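Most handling guidelines for electronics benches were written with human hands in mind. They cover wrist straps, mats and storage. They say little about what happens when a two-finger gripper shares the table with bare boards and wiring, and integrators have filled the gap with house rules of uneven quality.

At Gradthorpe, the house rule is now four pages long. Ruxandra Vasiliu, who maintains it, started from the workpiece. Smooth metal parts slip and mark easily, so grip force is set per part number and recorded with the program revision. A change of fingertip voids the setting. The cell then repeats a 50-cycle hold test before it goes back on the schedule.

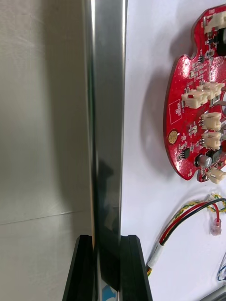

The second section deals with clearance. Circuit boards and harnesses within reach of the wrist must be entered in the collision model as keep-out volumes, with cable bundles modeled at their widest likely spread. Loose crimped ends are treated as part of the volume. Vasiliu concedes that the figures are conservative and that operators complain about slower paths.

Zorica Kadrić of Piritside, which audits cells of this type, would go further. She wants every approach logged and kept for up to 1,000 cycles, so that a scratched part can be traced to a specific grasp. Her last audit sampled 528 grasps and found four recorded against the wrong fingertip. All four came from the same shift change, when the fingertips had been swapped and the program header left as it was.

Gradthorpe plans to add a header check in August.

Related
Gallegos revises its fingertip inspection intervals
Cable routing on shared benches
Grustura: notes from a gripper retrofit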